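Getting a Sponge Cake Out of the Pan in One Piece

Friday, April 10, 2026
By Perla Barrera

I have baked a lot of sponge cakes and eaten a fair number of them with a spoon, straight from the pan, because that was the only way they were coming out. My neighbor Nasrin Bakhtiari baked all through Ramadan and didn't lose a single one. I asked how. She looked at my pans and sighed.

Grease with soft butter and a pastry brush, right into the corners. Melted butter slides down the sides and pools in the middle, where you needed it least.

Cut the parchment a hair smaller than the base. If it creeps up the side you get a crease, and the crease gets baked in like a scar.

Flour the sides, then bang the pan upside down over the sink. Use cocoa for chocolate cakes, unless you like yours looking dusty and abandoned.

Let the cake sit for around 6 minutes once it's out of the oven. I used to give it 2, out of greed, and in March I left one for 23 while I argued with the phone company. The first kind falls apart. The second kind moves in.

Run a thin knife around the edge – one pass, blade against the metal. Sawing is for bread.

Still stuck? Set the pan on a hot, damp dish towel for a minute and try again. If that fails, break up the cake, add custard and fruit, and carry it to the table in a glass bowl. My family in Didstead believes trifle is my specialty. I have let them believe it for 5 years.

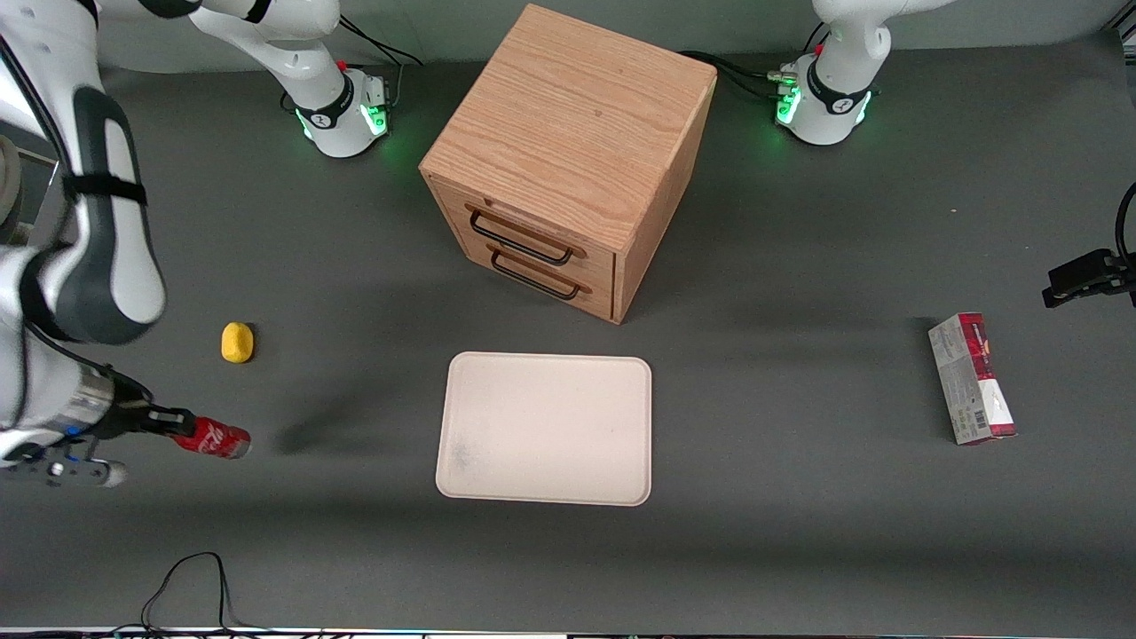
Coke, on its side.

Questions or cake disasters? Use the contact page | © 2026 Perla Barrera | Back to top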